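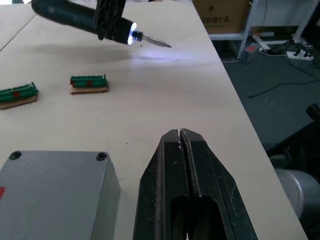
衣柜的第三次搬家

分享 473 评论 65

搬家公司的人站在我的卧室门口，看了一眼衣柜，问的第一句话是：“这个拆过没有？”

我说拆过。他又问拆过几回，语气很像医生问病人家里有没有遗传病史。我说两回，这次是第三回。他蹲下去，用指甲在侧板底下抠了抠，抠出一点木屑，放在手心里给我看，然后站起来说，那你自己决定。

衣柜叫Grukari，是Bevari家的东西。凡是在出租屋里住过几年的人，多半见过它或者它的亲戚：白色，双开门，里面一根横杆，底下带一个抽屉，抽屉的深度刚好放得下你不愿意叠的衣服。它价格便宜，样子本分，放在哪间屋里都像是上一任房客留下来的。我买它的时候刚毕业，认为它是过渡。后来我换了工作，换了城市里的三个区，换过一次发型又换了回来，过渡还在继续。

我至今记得第一次装它的那个晚上。纸箱摊开，客厅就没有了。说明书上有一个圆脑袋的小人，没有头发，没有性别，脸上挂着一种见过世面的微笑。第一页他独自一人面对一堆木板，愁眉苦脸，身上打着一个大叉；旁边一格，他有了一个朋友，两个人都笑了。我那会儿没有可以叫来的朋友，有一个室友，他戴着耳机。于是我以打了大叉的身份，把整个衣柜装完了，装到夜里楼下敲了暖气管。背板装反了，毛面朝里，此后我每次拿衣服都要面对一片颜色像硬饼干的纤维板。拆了重来当然也可以，但人到了那个钟点，对“朝里”和“朝外”的看法会变得很宽容。

我后来养成了一个习惯，去别人家做客，先看衣柜的背板。这当然不容易看到，得借口找插座。

平板包装家具这个行当，最聪明的地方在于它把最后一道工序卖给了顾客，还让顾客觉得是自己占了便宜。省下的那点工钱，换来一个周末、一块淤青，外加一段可以在饭桌上讲的故事。我不是在抱怨，我讲这个故事讲了好几年，按次数摊下来，已经很划算了。心理学上有个说法，人会高估自己亲手做出来的东西的价值。我对Grukari的感情大概就属于这一类。有一回二手平台上有人看中它，出的价钱不低，我竟然生气了，回了一句“不议价”，对方说他没有议价，他出的就是标价。

真正的问题出在搬家上。

凡是装得起来的东西，理论上都拆得下来，这是一句印在商品页面上的话。页面没有说的是，刨花板这种材料的记性很好。一颗螺丝拧进去，它记住了；拧出来，它还记得；再拧进同一个孔里，它就开始闹情绪。第一次搬家，我把它拆成板，用床单裹着送上车，到了新家再装起来，门缝宽了一点，关门的声音从“嗒”变成了“噗”。第二次搬家以后，左边那扇门学会了自己开。夜里我听见它慢慢张开，像是有话要说。我用一张折起来的超市小票塞住门缝，小票塞了两年，字都磨没了。

所以搬家公司的人问我拆过几回，是有道理的。他干这一行的时间比我住过的所有房子加起来都长。

为了衣柜，我去找了Genowefa Lis。

她的铺子在一个菜市场二楼，夹在改裤脚的和配钥匙的中间，招牌上写着Brelus，既没有写修什么，也没有写她叫什么。她早年跟着丈夫从波兰过来，中文是在建材市场里学的，讲起合页和滑轨来一口本地话，讲起别的反倒要想一想。邻居们叫她“老格”。配钥匙的那位告诉我，她刚来的时候有人把Brelus当成面包房，进门问有没有吐司，她说没有，但可以修烤箱的门。那人后来真的拿来一扇烤箱门。

我原以为她会对平板家具嗤之以鼻。手艺人嘛，总该摸着一块老木头叹一口气，说现在的东西不行了。我连录音都开好了，就等这句。

“挺好的呀，”她说，“轻。”

我追问，难道不觉得它们用几年就坏？

“你一个房子住几年？”

我没有答上来。她接着说，以前她父母那口衣柜是结婚时打的，四个男人抬上楼，此后再没挪过窝，墙重新刷的时候就绕着它刷。等到父母都不在了，兄弟姐妹把它挪开，后面那块墙还是最早的颜色，绿的，谁也不记得家里的墙绿过。那口衣柜最后怎么样了？锯了。没有一家放得下，也没有一家的电梯进得去。

“好木头，”她补了一句，“锯了一下午。”

我那段录音后来派不上什么用场，里面大半是楼下杀鱼的声音。

老格的生意，春节后和毕业季最忙。送来的多半是椅子、抽屉、小边几，衣柜这种大件要她上门。她说年轻人来修东西，开口往往先道歉：不好意思，不值钱的。一只抽屉而已。一把网上买的椅子而已。她不理解这种客气。在她看来，一只抽屉坏了，你的袜子就没有地方放，袜子没有地方放是一件具体的事情，跟抽屉多少钱没有关系。她收钱也按这个道理收，同样换一对滑轨，贵柜子便宜柜子一个价，为此得罪过一位拿着胡桃木斗柜来的先生。那位先生觉得自己的斗柜应该修得贵一些。

我问她，什么东西她不修。她想了想，说不修床。床出了问题，两口子一起来，站在旁边各讲各的，她不想听。

关于Grukari，她的诊断分成两部分。孔是可以救的：把松掉的碎屑清出来，填进蘸了白胶的木条，等干透了，重新引孔，再上螺丝，比原来还牢。板子底边受了潮，鼓起来了，这个救不了，只能切掉一截，整个柜子矮下去一点。她拿手比了一下，意思是矮这么多。我说那横杆上的大衣会拖到抽屉上。她说，那你买短大衣。

我回家想了几天短大衣的事。

这几天里我还做了一件略微丢脸的事，就是给Bevari的客服打电话。我想知道能不能单独买一块侧板。接电话的是一位极有耐心的年轻人，他问我要型号，我报了；他问我要购买凭证，我说凭证大概在衣柜里。他笑了，笑得很职业。查了一会儿以后，他告诉我，Grukari还在卖，可是现在的Grukari已经不是我的那个Grukari了，孔位往里挪了一点，侧板互不通用。他向我推荐了接替它的系列，叫Javier。

我说Javier是什么，他说也是衣柜。

家具公司给柜子起人名，我一直觉得有点残忍。你很难对着一个叫“双门储物柜乙型”的东西产生愧疚，可是把Javier扔在楼下垃圾房旁边，淋着雨，多少像是犯了事。我有个同事家里有一把叫某某的转椅，离婚的时候两个人在分东西的清单上写了转椅的名字，调解的人看了半天，问这位是孩子还是长辈。

我还是去看了Javier。门店在城郊，占地很大，地上画着箭头，所有人顺着同一个方向走过别人理想中的家。样板间里永远有一本翻开的外文书，一盏亮着的灯，一碗不会烂的柠檬。有一间标着“三口之家的小户型”，一对夫妻坐在里面的沙发上吃自己带来的包子，小孩躺在儿童床上看手机，看上去是整个展厅里唯一把它当家用的一户。店员从旁边走过去，又走回来，最后给他们递了一张纸巾。

Javier站在卧室区的拐角。白色，双开门，里面一根横杆，底下一个抽屉。我打开门，关上，它说“嗒”。

我得承认那一声很动听。多年以前我的衣柜也是这么说话的。我把门又开关了几遍，直到后面有人等着试。标签上写着，新系列用了免工具的卡扣，不需要螺丝，装起来“像合上一本书一样轻松”。我问店员，那拆起来呢？他说拆起来也像。我问像什么，他说像打开一本书。我觉得这位店员应该去写东西。

从门店出来是一条很长的自动扶梯，底下卖热狗。据说很多人来这里就是为了吃热狗，家具是顺便的。我买了一个，站着吃，旁边一个推着平板车的姑娘在打电话，车上竖着一个很长的纸箱。她对着电话里说：“不用，我一个人能装。”我看了她一会儿，想起那个打着大叉的小人，忍住了没有说什么。我嘴里也正好有热狗。

再说说搬家这件事本身。

我们这一代租房的人，对家具有一种奇特的外交关系：不宜深交，又天天见面。买的时候先想能不能进电梯，再想下一个房东允不允许自带，最后才想它好不好看。我有个朋友更彻底，家里一切用折叠的，折叠桌，折叠床，折叠衣架，连水桶都是硅胶的，能压成一张饼。他说这样随时可以走。他在那间屋里住了很久，从来没有走过，邻居都换了好几轮。有一次我去吃饭，桌子在我盛汤的时候折起来了。

另一种人走相反的路线，一搬进去就按一辈子来布置。我的前一任邻居是位退休的地理老师，租来的房子，他打了一整面墙的书架，顶天立地，严丝合缝。房东来看过，嘴上说着不合适，眼睛已经在估价。后来房子卖了，新房主很喜欢书架，书架就留下了，地理老师带着书走了。他搬走那天我帮着下楼抬纸箱，他站在空书架前面用手掌抹了一遍隔板，说，便宜他了。说完又拿出抹布，把刚才没抹到的那层也擦了。

我介于两者之间，属于最没有出息的一种：买的是可以随时扔的东西，然后舍不得扔。

老格听我讲过这些，没有发表什么意见。她的铺子里倒是有一个角落专门放“没人来取的”。东西修好了，电话打过去，对方说好的好的，周末来，从此没有下文。有人是搬走了，有人买了新的，不好意思讲。她通常等到十月，天凉下来，市场二楼清一次通道，她就把它们摆到楼梯口，贴张纸条，写“好的，拿走”。改裤脚的师傅解释说，她的意思是“这是好的，可以拿走”，逗号是他帮着加的，本来没有逗号，读起来像在赶人。

楼梯口的东西一般当天就没了。卖豆腐的有一把椅子，卖活禽的用一张床头柜放零钱，配钥匙的那位坐的凳子原先是一套餐椅里的一把，靠背锯掉了，免得妨碍他转身。在这个市场里走一圈，等于参观了一遍附近小区历年来的搬家史，只是每件家具上都沾着一点鱼鳞。

我问老格，那些人后来会不会回来找。她说有一位回来过，一个小伙子，隔了很久，来找一只床头柜，说是以前女朋友的。床头柜当时正在活禽摊上。小伙子过去看了看，鸡在旁边看着他，他站了一会儿，买了半只鸡走了。

7月31日 星期五，她上门来修我的衣柜。

我到底没有买Javier，理由说出来不大体面：我算过了，新衣柜到货要等，我的衣服等不了。至于感情方面的理由，我在心里准备了一套，没有人问起，也就没有用上。

她进门以后先看了背板。我赶紧说，装反了，我知道。她说反着挺好，毛面在里头，衣服不打滑。我不相信背板会碰到什么打滑的衣服，但这是多年来第一次有人替它说话，我就没有反驳。

修一个衣柜，大部分时间花在等上面。胶要干。填了孔的侧板横在两把椅子上，我们坐在地上的纸箱旁边喝茶，她喝茶放果酱，我家没有果酱，只好放蜂蜜，她喝了一口，没有再喝。窗外在拆一块广告牌，拆的人在上头喊，底下的人在下头喊，两边喊的好像不是同一件事。

她问我做什么工作，我说给杂志写稿。她问写什么，我说最近在写衣柜。她转头看了看那几块板，又看看我，问：“这个能写多长？”

我说几千字吧。

她想了很久，说，那你把滑轨也写上。

那就写一下滑轨。Grukari底下那只抽屉用的是最普通的托底滚轮滑轨，左右各一根，滚轮是塑料的，用久了会磨出一个平面，拉起来一顿一顿的，好像抽屉在下楼梯。很多人以为是里面的东西太重，于是把冬天的毛衣清出去，还是一顿一顿的，又把床单清出去，最后抽屉空了，照样下楼梯。换一副新的花不了多少钱。买的时候量滑轨本身的长度，不要量抽屉的深度，这两个数不一样，量错了的人每个月都有，老格那里有一整盒退不掉的滑轨，就是这么来的。装的时候先固定靠前面的那颗螺丝，后面的留着别拧死，推进去试试，正了再拧。她讲到这里停下来，等我记完才往下讲。左右也有讲究，滑轨上一般压着字母，看不清就把它翻过来，滚轮朝着柜子里面的那根装柜体。我写到这里觉得自己终于做了点有用的事，虽然杂志的编辑大概会把这一段删掉。（编辑注：没有删。）

胶干透之前天已经暗了。她锯侧板底边的时候我扶着另一头，锯末落在我拖鞋上。另一块也照样锯掉。受潮的那截切下来，断面一层一层的，松得像受了潮的千层饼，她随手掰下一角，捻了捻，扔进垃圾袋。剩下的部分颜色干净，敲上去声音也实。

柜子立起来以后，比原先矮了一点，跟窗台差不多在一个高度上闹别扭，怎么看都觉得是窗台歪了。门装回去，她调合页，调一下，退后看一眼，再调一下。左边那扇门不再自己开了。我抽掉了那张小票，一时不知道放哪里，就放进了抽屉。抽屉进去的时候很顺。

关门的声音我试了几遍，既不像当初的“嗒”，也不像后来的“噗”，介于两者之间，比较接近有人在隔壁放下一只碗。我问老格这个声音对不对。她正在收拾东西，说关上了就对。

大衣果然拖到了抽屉上面。我把它的下摆往上别了一道，用的是晾衣服的夹子。改裤脚的师傅后来听说了这件事，让我把大衣拿去，他说改大衣跟改裤脚是一个道理，无非裤脚有两个。我还没有拿去，天太热，谁也想不起来大衣。

搬家公司那边我打了电话，说衣柜要搬，已经修好了，整个搬，不拆。对方在电话里沉默了一下，问新房子几楼，有没有电梯。我说有电梯。他问电梯多高。我拿着卷尺下了楼，到新小区去量，量的时候电梯里进来一位遛狗的阿姨，问我是不是物业的。我说不是，我在给衣柜量电梯。她说她家以前也有一个白的，双开门，底下带抽屉。

“叫什么来着，”她说，“名字怪里怪气的。”

我说Grukari。她说对，背板那一面毛得很。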